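What does a town sound like at four in the morning?
A sound mapping project in Lodach – final report

Why I picked this

I grew up above a bakery, so I've always been a bit odd about night noises. When our module leader said we could choose any public space question for the spring project, I knew straight away I wanted to do sound (most of my group went for bus stops, good luck to them!). My question was simple enough: which sounds do people in Lodach notice at night, and do they match what a recorder picks up?

There's an older piece of work I leaned on a lot, the Erell survey, which was a street-by-street listening diary kept by residents on the east side of town. It's lovely stuff to read. One entry just says "fox, fox, lorry". I borrowed the diary format from it and changed the time slots, as theirs stopped at midnight and mine needed to run until breakfast.

How I did it

I put out 19 paper diaries through the library and the Costigan Street launderette and asked people to jot down anything they heard between 11pm and 6am, with a word or two on how they felt about it. I also left a small recorder on my own windowsill, and a second one on a friend's balcony by the canal. February was a daft month to choose. Everyone had their windows shut, and the wind got into everything – I ended up making a cover out of a hiking sock, and that helped more than the foam one I'd paid for.
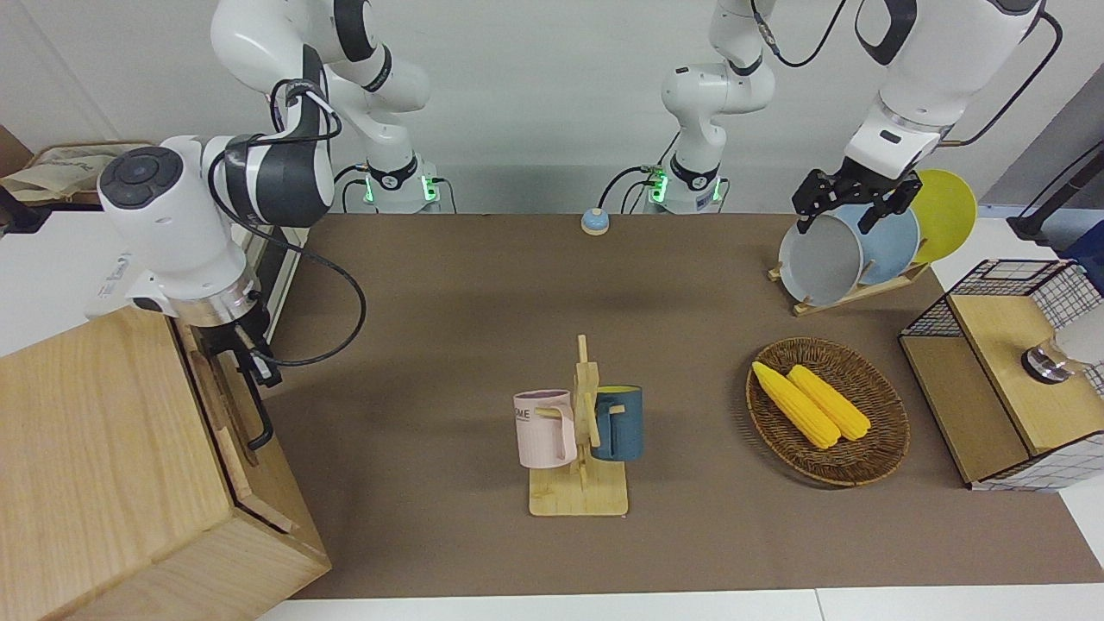 Gudrun Nyberg wrote in the back of her diary that I was asking the wrong thing altogether: she'd lived by the canal so long that she only woke when it went quiet, and could I please add a column for that. I did, for the second half. It was the best change I made all term and I wish I'd thought of it in the first week.

What came back

The diaries gave me 609 entries in the end, which was far more than I'd planned to type up (my thumbs have views). Traffic came top, no surprise there, then neighbours, then birds. What I hadn't expected was how friendly people were about the birds and how cross they were about boilers. One person had a whole running feud with a pump next door and gave it a name, Groltilness, and after a while the entries were simply "G. again, 3.40".

The recorders told a different story. Going by the sound files, the loudest thing on my street was the bottle bank, and only two diaries even mentioned it. I think people sleep through what they're used to, though I can't prove that with so few diaries and I don't want to claim too much. The canal recorder caught over 4000 separate sounds by the software's count, but it treats every gust as a new one, so I've left that figure out of my charts.

I did try playing some clips back to eight of the diary keepers to see what they recognised. They were brilliant at it! Nearly everyone got the milk float within a second or so. The church clock was much harder, partly because my clip was rubbish and partly because it was striking the wrong hour.

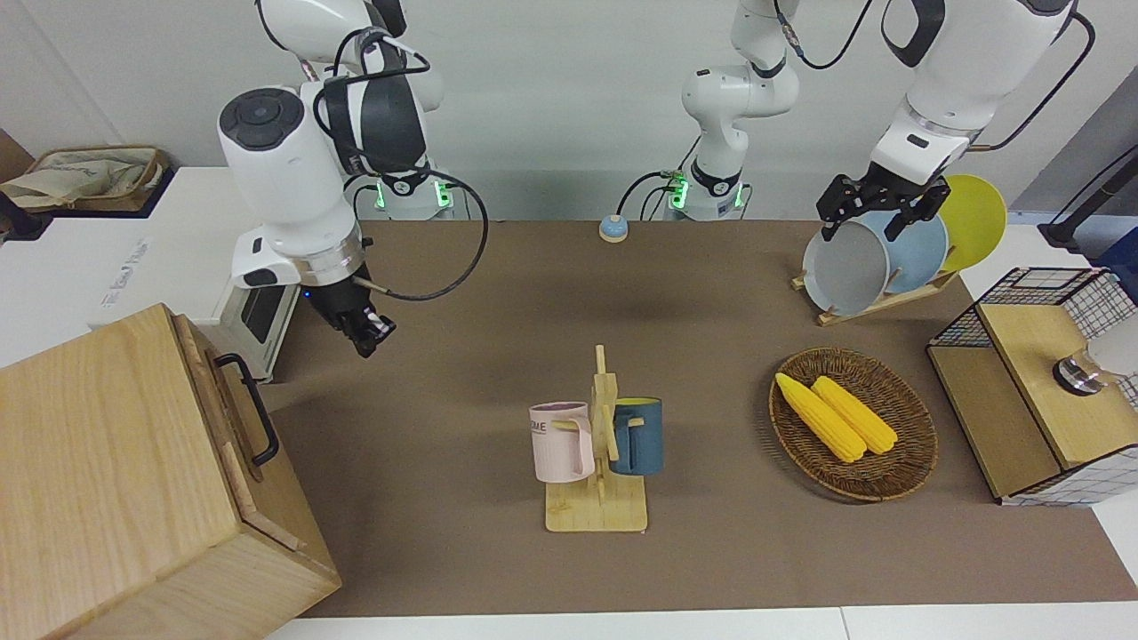
What I'd change

Start later in the year, for one thing. I'd also hand out smaller diaries, since the A4 ones kept sliding off bedside tables, and a pencil with each. Several people said they'd heard something good and then couldn't find anything to write with in the dark.

The "quiet" column needs proper instructions. Some people wrote down when the quiet began and some when it ended, and a couple just put "nice". I kept those in but couldn't plot them.

The typed-up diaries are in the appendix, with names taken out apart from those who asked to be kept in. The sound map is on the big sheet folded into the back cover, so please unfold it gently – the tape along the canal side is already going.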